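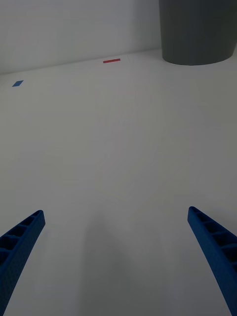 Layug: a word list of kitchen and table talk

Layug is a collection of words and phrases people use at home around food: cooking it, serving it, arguing over it, clearing it away. It started as a shared spreadsheet between two cousins who could not agree on what to call the heel of a loaf, and it has grown into something I'm really proud of. If you love regional words (and if you've opened this file, I bet you do!), come on in.

What's in it

The current release has 181 headwords. Each one comes with a plain definition, at least one sentence somebody really said or wrote down for us, and a note on where the speaker grew up. Some entries are a single line long. Others, like the one for "scrapings," run on and on, with four spellings and a quarrel in the notes field that I decided to leave in. I think the quarrels are the best part.

The words came from 34 households. Most are in or near Branalholm, with a handful of families who moved away and kept talking the same way. We took English words, borrowed words, and family coinages, as long as at least two people in the house used them. That last rule kept out a lot of one-off jokes and let in some wonderful things, such as "soup elbow" (the ache you get from stirring) and "the late plate" (dinner kept back for whoever is still out).

Files

words.csv
The main table, one row per headword. Start with this one.

sentences.csv
All example sentences, linked back to words.csv by the entry number. A sentence can belong to more than one word, so don't be surprised when you see it twice.

households.csv
One row per household, with a made-up code in place of the family name, the area, and the age band of the oldest and youngest speaker.

notes.txt
Everything that wouldn't fit in a column. Long, messy, worth reading with a cup of tea.

Columns in words.csv

entry: a number that never changes, even if the spelling does
word: the spelling most of our speakers picked
other_spellings: separated by semicolons
part: noun, verb, adjective, phrase, or shout
meaning: written by us, in everyday English
topic: one of 7 topics, listed below
heard_in: household codes, separated by semicolons
still_used: yes, no, or mixed
checked_by: initials

Yes, "shout" is a part of speech in this project. "Hands!" (come and wash before you sit down) isn't really a noun when your grandmother is yelling it up a stairwell.

Topics

bread and dough
pots, pans and tools
leftovers
calling people to eat
manners and scolding
tastes and textures
washing up

Leftovers is the biggest by a long way. People will have one word for salt and nine for yesterday's potatoes.

How we collected it

Solange Cloutier did most of the visits. She sat in kitchens, let people cook, and wrote down what she heard on index cards, which is slower than recording but makes everyone less shy. Afterward she read the cards back to the family, and they corrected her spelling with great joy. Stepan Romaniuk typed up the cards and went hunting for matches in older word lists, and he wrote nearly all of notes.txt. I looked after the tables and the release files.

Each visit lasted up to 40 minutes of note taking, though lunch often went on well past that. We asked three questions at the end of every visit:

What do you call this? (pointing at whatever was nearest)
Who taught you that word?
Would your kids say it?

The answers to the second question are my favorite thing in the whole set. You'll find them in notes.txt, under each entry number.

Spelling

Many of these words had never been written down by the people who say them. Where a household had a firm opinion, we used it. Where two households disagreed, the more common spelling went in the word column and the other one went beside it. We don't think either is wrong, and we'd ask you not to "clean up" the variants if you build on this. They took a lot of work to get!

Known problems

The age bands are too wide. We grouped everyone under thirty together, and I wish we hadn't.

Entries in the washing up topic are thin. By that stage of a meal, Solange was usually drying dishes and couldn't hold a card.

"Still used" was answered by one person per household, so treat it as an opinion.

Some words clearly come from Dronedlow, where several grandparents worked before moving. We haven't traced them properly yet. If you have family there, please write to us.

There are no sound files. A few words, "gluff" for one, have a vowel that the spelling doesn't capture at all. Stepan has tried to describe it in the notes and I think he does it beautifully, but you'd really have to hear it.

Privacy

Everyone whose sentences appear agreed to it, and saw them before release. Names inside sentences were swapped for other names of the same length and sound, so the rhythm stays put. Please don't try to work out who the households are. If you recognize your own aunt, enjoy it quietly.

Using it

Use it for teaching, for puzzles, for a dialect map, for a play, whatever you like. Credit "Layug word list" and link back to this page. If you sell something made from it, just drop us a line first so the families can hear about it from us. The printed booklet from Sullurora uses the same entries but leaves out the notes, so cite the entry number when you can and readers will be able to find the rest.

Adding a word

Send the word, what it means, a sentence, and the place where the speaker grew up. Tell us who else in the house says it. Don't worry about format, we're happy to sort that out. Phrases count, shouts definitely count, and rude ones are welcome if they're about food.

Changes

Nov 17, 2018: second release. Added the "shout" label, split sentences into their own file, fixed the entry for "crumbly" (it had the meaning of "crusty," and we heard about it from three different kitchens).

First release: words and meanings only.

Next up is the Dronedlow material, and then I want to go back and ask everyone about breakfast.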